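Cellside Update: trial registration, lay summaries and a few loose ends

Quick one this month, everyone is buried. Items below in no order of importance except the first, please read the first.

Lay summaries are now due with the results, not after

Anyone closing out a study this fall: the plain-language summary has to go in the same packet as the results tables. Used to be you could send the tables and promise the summary later. Later was turning into never. Povlow's review office went back through its own closed studies and found 44 with results posted and no summary anywhere a patient could find it. Not great. Some of those people gave us two years of blood draws.

So. New rule starts in November. No summary, the packet comes back. The office will not hold your place in line while you write one, we asked.

What they want in it: what the study was trying to find out, who was in it, what happened, what side effects people had, where to go for more. 500 words max. Tables don't count toward that but please, one table. If you need three tables it isn't a lay summary.

Reading level is the part people trip on. "Participants experienced a statistically significant reduction" is going to get bounced. "People who took the drug had fewer attacks" is fine. Say how many fewer. If the drug didn't work, say it didn't work, first paragraph, don't bury it under the secondary endpoints. The Meireles group did this well with their asthma study (null result, said so in line two) and the write-up is in the shared folder if you want something to copy the shape of.

Translations: if you consented people in a language you owe them the summary in that language. Budget for it. Turnaround from the translation desk is 15 working days and they're not kidding, so work backwards from your due date.
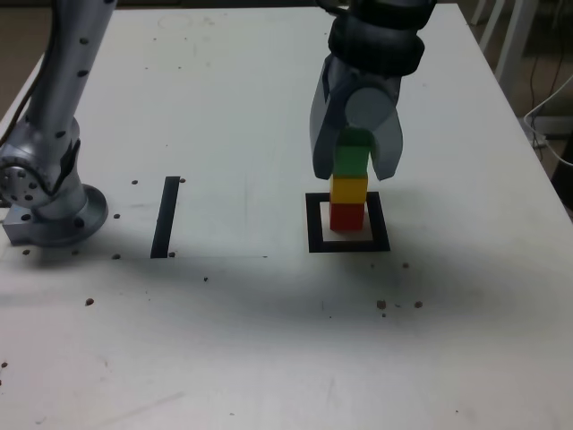
Data requests, the short version

We keep getting asked who decides. For anything already published, outside requests go to the Polard access panel and they decide, the study team gets a chance to comment but doesn't get a veto. For unpublished data it's still the lead investigator, for now. That may change next year, there is a draft going around, comments welcome.

Things that slow a request down every single time:

No data dictionary. If your variables are called V1 to V90 and the key lives in somebody's inbox, fix it now before anyone asks.

Consent forms that don't mention sharing. Older studies mostly. The panel can sometimes work around it but it takes a seperate review. New studies should be using the current template, which has the paragraph in it. Don't delete the paragraph.

Dates. Full birth dates, full visit dates. Shift them or cut them to year before you send anything. Last round, 34 files came back for this alone and it's a ten minute job.

Also a request from the panel side: if you're going to say no to something, say why in a sentence or two. "Not at this time" tells the requester nothing, and then they write to us.

Registry cleanup

Check your records. Recruitment status especially. Several studies still say "recruiting" that stopped a good while ago and patients do call those numbers. If the contact person has left, change the contact person. Log in is the same as before, password reset goes through the help desk and not us.

Drop-in hour

Thursday at noon, usual room, bring a draft summary and someone will mark it up with you on the spot. No need to sign up. Half-finished drafts are fine, thats sort of the point. Lunch is on you this time, sorry, the budget line is gone.

Next issue will have the updated consent template and, if it's ready, the new fee sheet for outside lab work. Send corrections to the Cellside desk, same address.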